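Does the grasp checker know anything? Final report, simulation group

Precious Tshabalala, Kagiso Ntuli, Madalena Calado
Supervisor: Pravesh Ngcobo
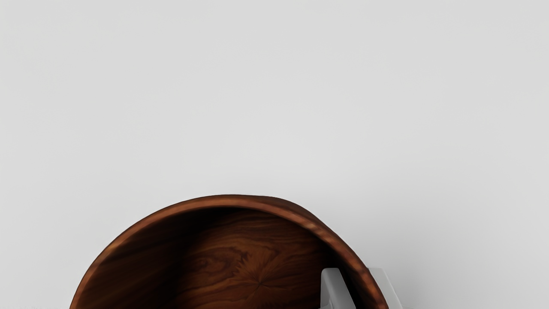
The question we were given in November sounded easy. Our lab uses a planning package called Hetent to pick up household objects in simulation, and Hetent comes with a small learned model that looks at a wrist view and gives each planned grasp a score between zero and one. Everyone in the lab trusts the score. We were asked to find out whether they should, and to write it up so that next year's group doesn't start from nothing.

We will say up front that we came in doubtful and we are leaving doubtful, though about different things.

1. What we were testing

The planner proposes a grasp, the checker scores it, and anything under the threshold is thrown out before the arm moves. The threshold was set by an earlier student and there is no note about why. The claim in the old group report is that the checker "removes most bad grasps." It never says how many good ones it removes along with them, and a filter that rejects everything would also remove most bad grasps.

We limited ourselves to rim grasps on bowls, with one finger inside the wall and one outside. Flat boxes are too easy, and for mugs the handle turns it into another problem. A rim grasp has a clear way to go wrong. If the inner finger comes down on top of the lip instead of beside it, the lift fails or the bowl tips.

2. Setup

All runs were done in Skira, the simulator the lab already had installed. We wrote a thin layer of scripts on top of it (we call the repo Sirnby, for no good reason) that places the bowl, asks Hetent for a grasp, saves the wrist view and the score, and then carries out the grasp whether or not the checker likes it. That last part matters. The old scripts skipped every rejected grasp, so there was no record anywhere of what would have happened if the arm had gone ahead.

We ran 500 trials. In each one the bowl position and rotation were drawn at random inside the reachable area. A trial counted as a success if the bowl was off the surface and still held at the end of the lift. We argued over whether a tilted bowl should count and decided that it should, which probably makes our numbers look kinder than they are.

3. The first set of results, which were wrong

Our first plot looked wonderful. High scores went with success, low scores with failure, and Madalena had already started on the slides. Then Kagiso noticed that the low scores nearly all came from bowls near the edge of the workspace, where the arm can hardly reach. Those grasps fail because of the arm. A rule that only looked at the distance from the base and ignored the wrist view altogether would have given us nearly the same plot.

So we went back and kept only the trials in the middle of the workspace, where reach is not a problem. The nice slope went almost flat. Of the trials that were left, the checker rejected 36, and when we went through the logs most of those had lifted the bowl without trouble.

4. Looking at what the checker sees

The wrist view near the rim is mostly background. Depending on the approach, a large share of the pixels are plain surface, and the part that decides the outcome is a thin strip where the wall passes between the fingers. We wondered if the model was using that strip at all.

To check, we covered it with a grey patch in the saved views and scored them again. The scores barely moved. Then we left the strip alone and swapped the wood texture for a flat color, and the scores dropped sharply. We read this as the checker having learned what a wooden bowl looks like, and very little about where the fingers are. Pravesh Ngcobo pointed out that a grey patch is itself a strange thing to show a network and might be ignored for its own reasons. That's fair, and we don't have a good answer to it. Shifting the rendered fingers by a small amount would have been a cleaner test. We ran out of time.

5. Two fixes we tried

The first was retraining the last layer on our own trials. It helped on the middle-of-workspace set, but we only had one type of bowl, so we may have taught it that bowl and nothing more. We would not quote the improvement to anybody.

The second was throwing the model out and using a plain geometry check: take the rim pose the simulator already knows, take the finger poses, and ask if the wall lies between them with clearance on both sides. It is short, it can be read in one sitting, and it did better than the checker. It is also cheating, in that a real robot is not handed the rim pose. With an estimated pose it might do no better than what we have now. Lwazi Ngcobo in the perception group offered us the Agyeman pose estimator to try this with, but we could not get the versions to match.

6. What we would and would not claim

For rim grasps on this bowl, in this simulator, the score should not be used to reject grasps in the middle of the workspace. We are fairly sure of that. We can't say the same for other objects, and we ran nothing on hardware. Skira's contact model is generous with thin walls, and a grasp that holds there could well slip on a real table.

We also can't say the model is bad in general. It may be a decent model that was given a poor training set. The original training data isn't on the lab drive, and we asked twice.

7. Notes for the next group

Carry out the rejected grasps. Log the random seed with each trial (we lost the first 2 batches by not doing this). Plot success against distance from the base before plotting it against anything else. The threshold is still hard-coded in the planner config, under a name that suggests it is a timeout, and we have left it alone apart from adding a comment.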